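Robots at the sorting bench, two months in
23/06/2023

I've been meaning to write about work for ages, and now there's something properly fun to tell you. We've got a robot arm at Karengate! It sorts parts by colour, and I'm one of the people who gets to teach it.

A bit of background. I spent six years on the sorting bench, picking small pieces out of mixed trays and grouping them for the kits. It's not hard work but your neck knows about it by lunch. When the Tultari project was announced in May there was plenty of grumbling in the tea room (some of it mine), and most of us figured we'd be shown the door by winter.

What we got instead was training. Three of us from the bench learned to set up the practice runs, and I love it. You lay out coloured blocks on a board, let the arm have a go at pushing them around, then change something and go again. I've learned more about friction and round edges than I ever thought I'd want to know — stars are a pain, cylinders wander off, cubes are my favourite.
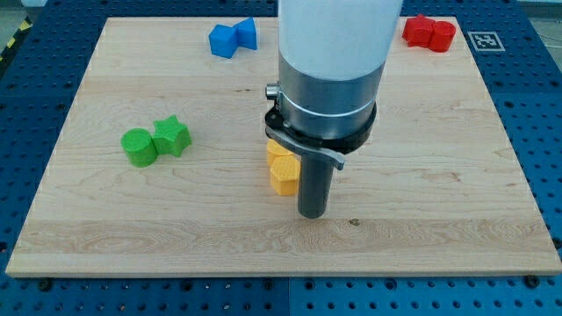 The practice colours are red, blue, green and yellow, and I now see those four in my sleep. My job is mostly judging whether a grouping is good enough to pass along to the real trays, and all those years at the bench really do help there. I can usually tell when a push is going to go crooked before the arm gets to the block.

It hasn't all been easy. The bench is quieter, and I miss the chatting. Two people moved across to packing and one of them would rather have stayed put. We've asked for a proper rotation so everybody who wants a turn with the arm gets one, and the answer so far is maybe.

Next up is mixed sizes, and I've already got a tray of awkward little shapes set aside for it.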